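The Case for Seating Gaskets by Hand

A bamboo lid with a straw hole looks like a finished object when it comes off the lathe. It is half of one. Until a silicone ring is seated in the step below the top plate, the lid rests on the jar and does nothing else. I have spent enough years around jar closures to hold a fairly narrow opinion on this subject: the ring should be fitted by hand, at the bench, before packing, and the shops that ship it separately are passing on work that they are better placed to do.

Start with the material. Bamboo moves. A disc cut in August and packed in a dry month will have changed its diameter slightly, and it will have changed more across the grain than along it. The silicone ring takes up that difference. It is cut smaller than the step it sits on, and the tension in the band is what holds it there. A person stretching a ring around a rim can feel when the tension is uneven.
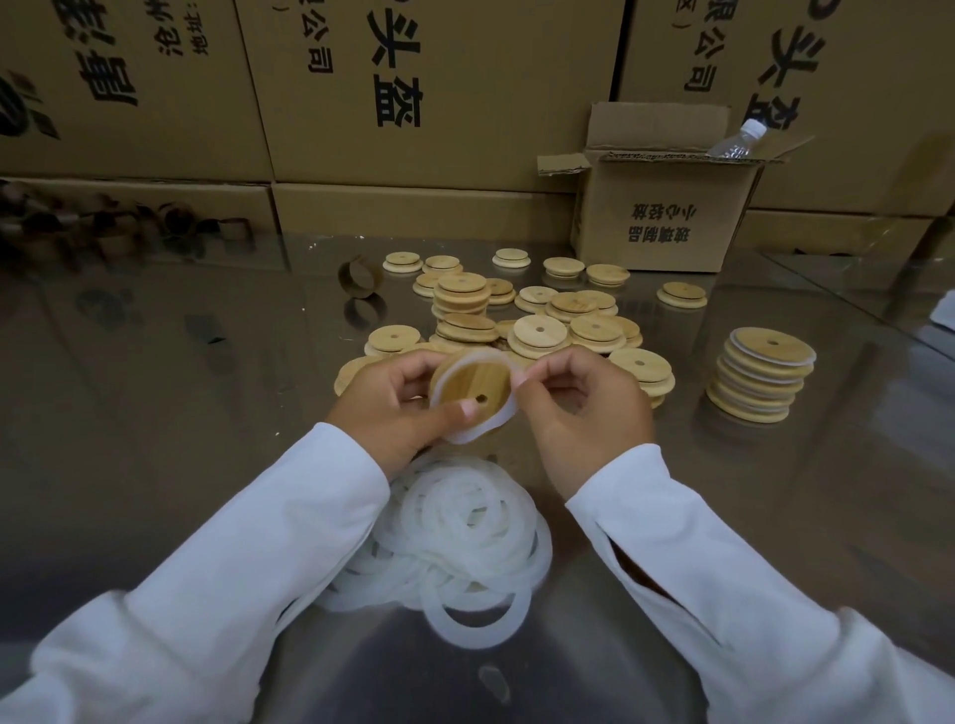

Uneven tension is the main fault in lids returned by customers. The ring goes on with a half twist, or it rides up onto the edge of the top plate on one side and sits low on the other. Either way the lid tilts in the jar mouth. The customer pushes harder, the ring rolls, and the lid is then described in the complaint as "too small." At Zollstead, where I kept the returns log for a time, we opened 214 of these complaints and measured the lids. Only 11 were undersize. Most of the others had a ring that was badly seated or had been put on by the customer upside down.

Zuweira Fiadzo, who ran the bench there, argued that the fault began with the way the work was laid out. Her method was simple. Rings in a heap directly in front of the worker. Bare lids beyond the heap, within reach of either hand. Finished lids stacked to one side, with the seals visible at the edge so that a missing one shows as a gap in the stack. She did not care whether the bare lids were in rows.

I was slower to accept the heap. Silicone rings cling to each other, and a pile of them tangles. The obvious correction is a peg or a dowel with the rings threaded on it, and we tried one with the Plallik lids, which use a wider band. It was tidy and it was slower. A ring taken from a peg has to be lifted clear with two hands or worked up with a finger, and by then the lid has been put down. A ring pulled from a pile comes away with one hand, and the pull tends to shake out any twist. I withdrew the peg after 700 lids.
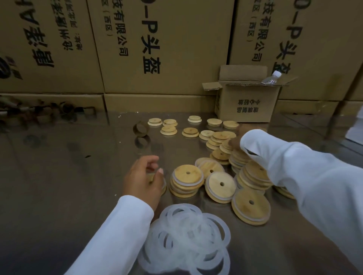
What a machine fit would buy

The usual reply is that a fixture could do this. An expanding mandrel opens the ring, the lid is pressed in, the ring closes. For turned metal or molded plastic I would agree without much discussion. For bamboo the fixture has to be set for a diameter, and the lids in one batch do not share one. Set it for the largest and the ring is overstretched on every lid. Set it for the average and the large ones jam – and a jammed bamboo disc tends to chip at the step, where the shoulder is thin.

The Nuver fixture, which I was asked to assess, handled this by sorting lids into size bands beforehand. The sorting was done by hand. I put that in my report and have not seen a convincing answer.

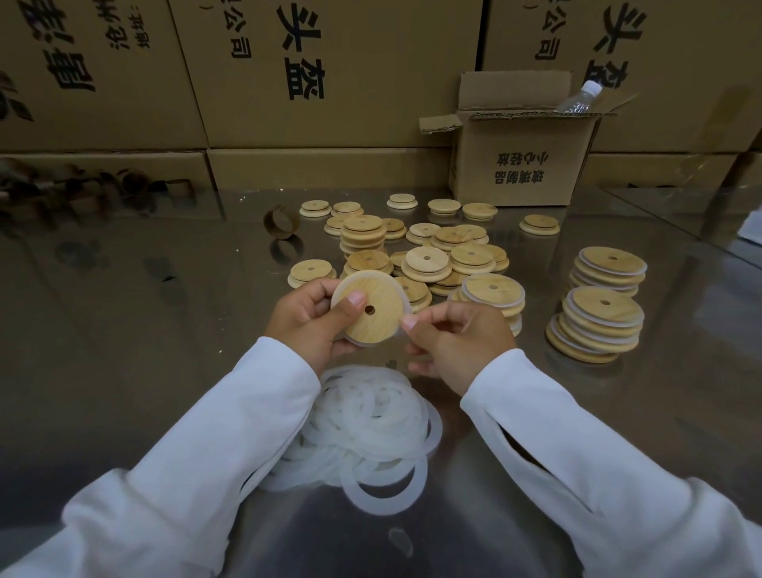
Fitting a ring at the bench: left hand holds the lid, right hand works the silicone around the rim.

The division of labor between the hands matters more than speed. The holding hand should stay put with the thumb flat on the wood. The other hand carries the ring. New workers often try to turn the lid and move the ring at once, and the band creeps. I would teach it in this order: hook the near side, draw the band over the far edge, let go, then run a fingertip along the step.

There is also the question of the straw hole. It should be checked at this stage, while the disc is already in the hand. A splinter at the edge of the hole is easy to feel and quick to remove.

Stacking has its own effect. Mansa Baidoo has objected, in a note dated 2022-10-31, that tall stacks compress the lower seals. She is right over long periods. For lids that will be boxed the same day I do not think it matters, and a stack has the advantage that a tilted lid reveals a rolled ring underneath it. I would keep stacks short on the shelf and let them grow on the bench. 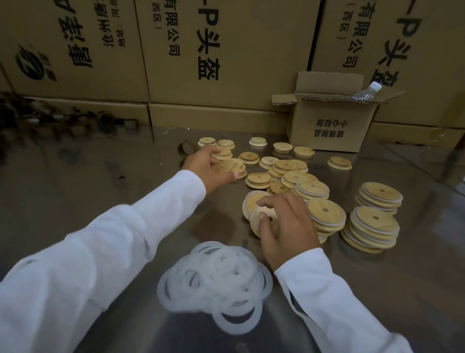 Amoah Closures Group – Bench Practice

The cost argument remains. Seating rings by hand adds labor to a cheap part, and buyers compare lids by the price per 100. A supplier who ships rings in a separate bag will quote lower. The buyer then has the same labor to pay for, done by people who fit rings occasionally and have no one to show them how. If the buyer is a household, the labor is free and the results go in the returns log.

My recommendation to purchasing has been to ask for lids with the seals fitted, to accept the higher quote, and to pull a stack from each delivery and look at the edge. A continuous pale line under each top plate is the first thing to check. After that, press a few lids into a jar of the correct bore and turn them. A well-seated ring drags evenly through the full turn.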